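Project report, draft 2 - March

## Does the food hall at Flinddale really cut waste?

The Zirnar company, which runs the food hall, says its "bring it back" plate scheme keeps 500 plates a day out of the trash. That number is on every poster. I wanted to know where it comes from.

I asked at the office and got a leaflet. The leaflet repeats the number and gives no source. Carrasco, the firm that washes the plates, told me it handles "over 1,000 items" daily, but items includes forks and cup lids. So the two figures can't be compared, and I doubt anyone has tried.

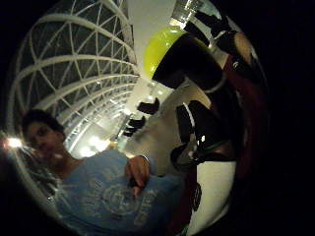 *Fig. 1. Under the white lattice roof.*

### What I did

I used the sales log the office lent me. In one day there were 601 hot meals sold. If 500 plates really came back, that would be a very high return rate for a place where people eat in a hurry and leave. I also asked 20 customers whether they knew what the scheme was. Most had seen the poster. Few could tell me where the plates go.

The tables are another matter. Staff said paper towels are used for every wipe-down, and those aren't in the waste figures at all. 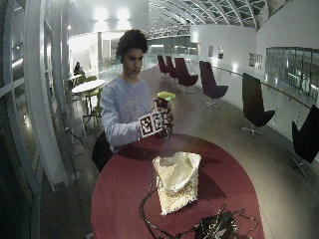

Dexter Park read my first draft and thought I was being unfair: a scheme can work even if the poster is sloppy, and one day of sales proves very little. He has a point about the one day. I still think a company that prints a number should be able to show it.

### Problems

The log doesn't separate takeout from eating in. I asked Gruvico, who make the tills, if it could be split, and they said it depends on the setup - so no answer there either.

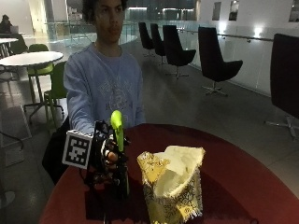
*Fig. 3. At one of the round tables.*

### Result

I can't say the claim is false. I can say I found no count behind it, and the paper towels should be added before the next poster goes up.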